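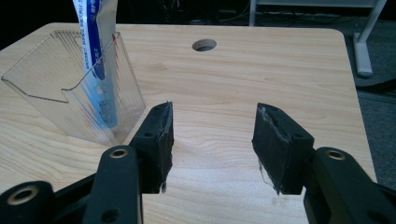
私の新しい机の天板です。明るい色の木で、左奥の角は丸いです。

Tapio Kinnunen
机について少し書きます。長くなりますので、投稿を分けます。日本語に間違いがあったら、教えてください。

Tapio Kinnunen
前の机は白くて、とても安いものでした。7年使いました。引き出しが閉まらなくなりましたので、先月お別れしました。市の粗大ごみの予約は電話でしましたが、「おくゆき」という言葉がわからなくて、三回聞き直しました。係の方は親切でした。

Tapio Kinnunen
新しい机はVisteroの中古です。Escobedoという家具の店で買いました。店の人は「天板だけ新しく磨きました」と説明しました。何の木かも聞きましたが、店の人も知りませんでした。どなたか木目を見てわかりますか。

Tapio Kinnunen
木目は横の方向に流れています。やわらかい波のような線と、少し濃い筋があります。私はこの濃い筋のところが好きです。妻は、筋がないほうがきれいだと言います。意見が合いません。

Tapio Kinnunen
奥のほうに丸い穴があります。ケーブルを通すための穴です。日本語で「配線孔」と言うそうですが、読み方は「はいせんこう」で正しいでしょうか。

Tapio Kinnunen
Ezekiel Nakamuraさんから返事をいただきました。読み方は正しいそうです。お店では「コード穴」と言うほうが通じるとのことです。ありがとうございます。

Tapio Kinnunen
穴のふたは付いていませんでした。プラスチックのふたを買うつもりですが、直径が70ミリか、それより少し小さいか、まだ測っていません。定規が引っ越しの箱の中にあります。箱はまだ開けていません。

Tapio Kinnunen
昨日、机の奥行きのことで失敗をしました。壁にぴったり付けたら、電源のプラグが入りませんでした。机を全部前に出して、プラグを差して、また戻しました。一人でしましたので、腰が痛いです。皆さんは先にプラグを差してください。

Tapio Kinnunen
質問が来ましたので答えます。
Q 天板に何か塗りましたか。
まだ何も塗っていません。店の人は蜜蝋のワックスをすすめました。Rochelle Crenshawさんはオイルのほうがいいと書いていました。オイルはにおいが強いと聞きましたので、迷っています。

Tapio Kinnunen
コップの輪の跡がこわいので、しばらくコースターを使います。フェルトのものを二枚買いました。一枚はもうコーヒーで汚れました。

Tapio Kinnunen
手前の縁はまっすぐにしてほしかったので、角だけ丸いこの形はちょうどよかったです。前の机の角は四角で、夜に何回も足をぶつけました。ももの横に、いつも青いあざがありました。

Tapio Kinnunen
次はランプです。クランプで付けるものが欲しいですが、天板に跡が付くかもしれません。間に薄いゴムか布をはさむ方法があるそうです。試した方がいましたら、どのくらい跡が残ったか知りたいです。

Tapio Kinnunen
椅子は前のままです。机より少し低いので、座布団を一枚のせています。7月に椅子も見に行く予定です。Escobedoの二階に椅子がたくさんありました。

Tapio Kinnunen
追加です。ワックスに決めました。小さい缶を注文しました。塗るときは木目にそって、と缶の説明に書いてあるそうです。届いたら、まず裏側の見えないところで試します。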